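4. Teaching the burger task by remote control

Before you record anything, move the hand controller slowly and watch the arm follow. If it lags, quit Astell and open it again. I keep my speed setting at 34 while I'm learning a new layout — you can go faster later.
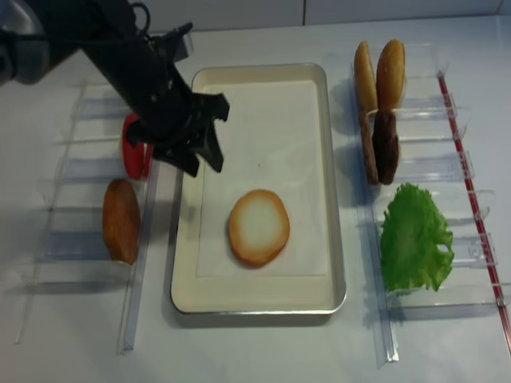

Kanton Bạch

I start with the bottom bun, flat on the paper with the cut side up. Everything else gets stacked on it, so take your time here!

4.1 Set up the racks and tray

1. Put the tray between the two clear racks and lay a sheet of paper in it.
2. Stand the food upright in the slots. My buns and patties go at the back of the right rack, with the lettuce farther forward.
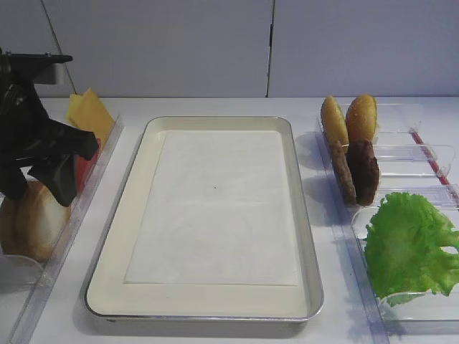 3. Bring the open gripper over the left rack, then press Record.
4. Guide it down to a bun half, close gently, and lift straight up before you swing toward the tray.

Caution: keep your free hand away from the arm while Record is on.

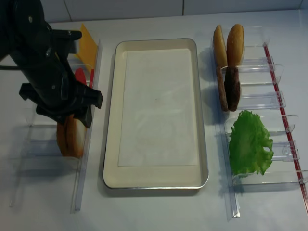
If you bump a divider, stop and delete that take (I've thrown out plenty). Don't try to fix it halfway — the robot will learn the bump too. Save the good ones under Clondale, then go to step 2 and load up again.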